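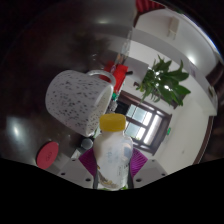

Bottle with yellow cap

Re: [promo-video] Batch rendering the club intros

Hi all,

I had a go at this over the weekend and have a few notes to add to Toàn's message from October.

Toàn Mạch wrote:
> Has anyone got Lanon to render a full set of intros
> in one pass? I have 17 clubs to do for Zirkcombe and
> it stops after the first few. The logo layer also goes
> a muddy colour on export. I'm on version 7.

I can get a full set through, but only with the preview window closed. With it open, mine stopped at the same point every time and left a half-written file in the output folder. Delete that file before you start again or the program will skip that clip.

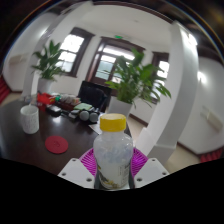
The colour problem is a separate thing. Lanon reads the logo in one colour profile and the background in another. Open the logo by itself, save it as a flat PNG with no profile attached, and bring it back into the template. The red on the Skikthorpe logo came out fine after that. I haven't tested it with animated logos.

Text is still a nuisance. Any club name longer than the placeholder gets squashed to fit, and there's no setting to turn that off. I ended up making a second template with a smaller font and sorting the names into two lists.
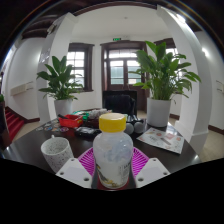
My last batch took 173 minutes on an older laptop with nothing else running. The Szulc plug-in is supposed to be quicker, but the licence is per machine and I only have the trial, so I can't say much about it.

Settings I used, in case they help:

1. Preview closed, autosave off.

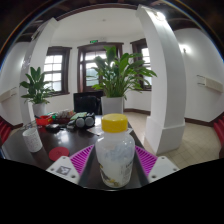 2. Output to a local drive. The network folder dropped out on me twice.

3. Audio added afterwards in the editor.

Toàn, if yours still stops with the preview closed, send me the log file off list and I'll compare it with mine.

Cheers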